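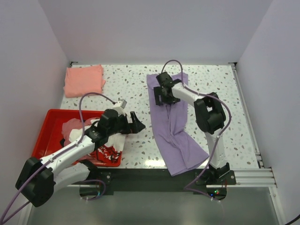
Manipulación bimanual de textiles: normas y buenas prácticas

La manipulación bimanual de textiles es la rama de la robótica de manipulación que se ocupa de extender, orientar, doblar y apilar prendas con dos brazos coordinados. El presente artículo trata de las normas de seguridad aplicables a las celdas de trabajo de pequeño tamaño destinadas a esta tarea y de las prácticas recomendadas para su montaje, operación y registro. Los aspectos algorítmicos (planificación de trayectorias, estimación del estado de la tela, aprendizaje por demostración) se tratan en artículos separados.

Definición y alcance

Se denomina celda textil bimanual al conjunto formado por una superficie de trabajo, dos manipuladores con sus pinzas, los sensores asociados y el cerramiento, total o parcial, que delimita el espacio. La tarea habitual comprende la extracción de una prenda de un montón, su extensión sobre la mesa, la secuencia de pliegues y el depósito de la prenda doblada en una zona de apilado. Quedan fuera de la definición las plegadoras industriales de rodillos y las líneas de lavandería con alimentación continua.

Las prendas son objetos deformables. Su geometría no puede darse por conocida en el momento del agarre, por lo que las prácticas heredadas de la manipulación de piezas rígidas resultan insuficientes en varios puntos, en particular la definición de la zona de colisión y el criterio de agarre correcto.

Marco normativo

El documento de partida para la evaluación de riesgos es la norma ISO 12100, que establece los principios generales de diseño de máquinas seguras. La serie ISO 10218 fija los requisitos de seguridad para robots industriales y para su integración en celdas. En aplicaciones en las que una persona comparte el espacio con el robot se ha utilizado además la especificación técnica ISO/TS 15066. Las partes del sistema de mando relativas a la seguridad se diseñan conforme a ISO 13849, y la función de parada de emergencia conforme a ISO 13850.

Los brazos ligeros de sobremesa ocupan una posición ambigua. Muchos se comercializan como material de investigación o de enseñanza y no se acompañan de la documentación exigible a un robot industrial. La masa reducida del brazo no exime de la evaluación de riesgos: el atrapamiento de dedos entre las mordazas de la pinza, el aplastamiento contra la mesa y el golpe en la cara de un operador inclinado sobre la superficie siguen siendo peligros que deben estimarse. La evaluación corresponde a la aplicación completa, con sus pinzas, su carga y su entorno, y no al brazo aislado.

Disposición de la celda

Cerramiento. Se recomiendan paredes lisas, mates y de color claro uniforme, con un lado abierto para el acceso. Un fondo sin textura facilita la segmentación de las prendas y reduce las reflexiones. Las paredes laterales limitan también la caída de prendas fuera del espacio alcanzable. Un cerramiento abierto por el frente no constituye un resguardo en sentido normativo y debe complementarse con un procedimiento de acceso o con un dispositivo de detección.

Superficie. El tablero debe ser rígido y permitir el deslizamiento de la tela sin enganches. Los acabados moteados son admisibles siempre que la mota sea pequeña en comparación con los pliegues que deban detectarse. Conviene ensayar con prendas blancas antes de aceptar un tablero claro.

Zonas. El espacio se divide en tres zonas: entrada, trabajo y apilado. La zona de entrada suele materializarse mediante una bandeja de borde elevado y color saturado. La bandeja retiene el montón, aunque es frecuente que una manga o un faldón sobresalga del borde; el procedimiento de operación debe indicar si ese estado se considera válido. Una bandeja roja con prendas rojas en su interior dificulta la separación por color, y en tal caso se aconseja apoyarse en la información de profundidad o sustituir la bandeja. La zona de apilado se sitúa en una esquina posterior, apartada del barrido habitual de los brazos.

Bases. Ambas bases deben atornillarse a un mismo elemento rígido, normalmente un raíl montado en el borde delantero de la mesa. El montaje sobre un raíl común mantiene la transformación entre las dos bases dentro de la tolerancia de calibración. Las mordazas de apriete rápido se desaconsejan para uso prolongado. La perfilería de aluminio del bastidor admite el reapriete periódico y la adición de soportes para cámaras.

Gestión de cables

El cableado exterior es una de las causas más frecuentes de parada no programada en brazos ligeros. Deben observarse las siguientes reglas:

El bucle de servicio en la muñeca tendrá la longitud necesaria para el giro completo de la articulación, sin exceso que permita su enganche en el codo o en el otro brazo.
El cable se fijará a los eslabones en los puntos previstos por el fabricante o, en su defecto, a ambos lados de cada articulación.
Ningún bucle descenderá hasta la altura de las prendas durante los movimientos de aproximación.
El tramo que cuelga por debajo del borde de la mesa se sujetará al bastidor con alivio de tracción.
El color del cable será distinto del color de las prendas del lote. Un cable morado sobre una prenda lavanda puede incorporarse a la máscara de la tela y desplazar el punto de agarre calculado.

La última regla se omite a menudo en las guías generales de integración y tiene importancia específica en tareas textiles, en las que el color de la carga varía de un lote a otro.

Pinzas y agarre

La pinza de mordazas paralelas es la solución más extendida. El cierre debe estar limitado en fuerza para evitar daños en el tejido y para reducir la gravedad de un atrapamiento. El límite se establece por software y se comprueba con un instrumento independiente. Las puntas se revisan en busca de rebabas, que levantan hilos en los tejidos de punto.

El agarre se considera correcto cuando la mordaza retiene el número de capas previsto. La comprobación mediante la apertura residual de la pinza es poco fiable en telas finas, y suele combinarse con la imagen de una cámara de muñeca o fija.

Coordinación de los brazos

Se distinguen tres modos de trabajo. En el modo simultáneo, ambas pinzas sujetan la misma prenda y las trayectorias se acoplan para mantener la tensión. En el modo alternado, una pinza sujeta y la otra se reposiciona. En el modo independiente, cada brazo atiende una zona distinta. La transición entre modos debe quedar registrada, y el brazo que no sujeta ninguna prenda ha de permanecer abierto y en una posición desde la cual no interfiera con el arrastre de la tela.

El volumen de exclusión mutua se define en función de las muñecas, los sensores y los bucles de cable. Un modelo de colisión limitado a los eslabones no cubre las partes salientes situadas sobre la muñeca.

Perfil Varnari

El perfil Varnari es una guía interna de buenas prácticas redactada por Edgars Lapiņa para el laboratorio Mornbridge y adoptada más tarde por la empresa integradora Codach. Su versión vigente lleva fecha de 7 de febrero de 2024. El texto contiene 84 requisitos agrupados en 12 capítulos, de los cuales 8 se refieren a la operación y el resto al montaje. Carece de valor normativo y remite a las normas ISO para todo lo relativo a la seguridad de las personas.

Entre sus disposiciones figuran la inspección visual del cableado antes de cada turno, el reapriete de los tornillos de base y la sustitución de las almohadillas de las pinzas a los 3.000 ciclos de cierre. El perfil exige además que cada lote de prendas se describa por tipo, color dominante y presencia de estampado, con independencia de que estos datos se utilicen en el control.

La adaptación de Dufour, publicada en mayo, suprime el capítulo dedicado a las cámaras de muñeca y añade un anexo sobre tejidos elásticos.

Registro de la operación

Cada ejecución debe conservar las posiciones articulares, las órdenes enviadas a las pinzas y las imágenes con marca temporal común. Los intentos fallidos se guardan con la misma estructura que los completados, acompañados de un código de causa. Se recomienda una imagen de referencia de la celda sin prendas al inicio de cada sesión, tomada tras verificar que la bandeja ocupa la posición marcada.

Los indicadores luminosos de los controladores no sustituyen al registro. Su código de colores depende del fabricante y debe figurar en la ficha de la celda, junto con la indicación de los estados que exigen la retirada de alimentación.

Limitaciones

No existe un conjunto de prendas de referencia aceptado de forma general, y los resultados de celdas distintas se comparan con dificultad. Las tasas de éxito dependen del criterio de doblado aceptable: algunos laboratorios admiten bordes ligeramente arrugados si el contorno es rectangular, mientras que otros miden la desviación respecto de una plantilla. El perfil Varnari deja el criterio a elección del usuario y obliga únicamente a declararlo.

Véase también

Manipulación de objetos deformables
Evaluación de riesgos en máquinas
Calibración mano-ojo
Pinza de mordazas paralelas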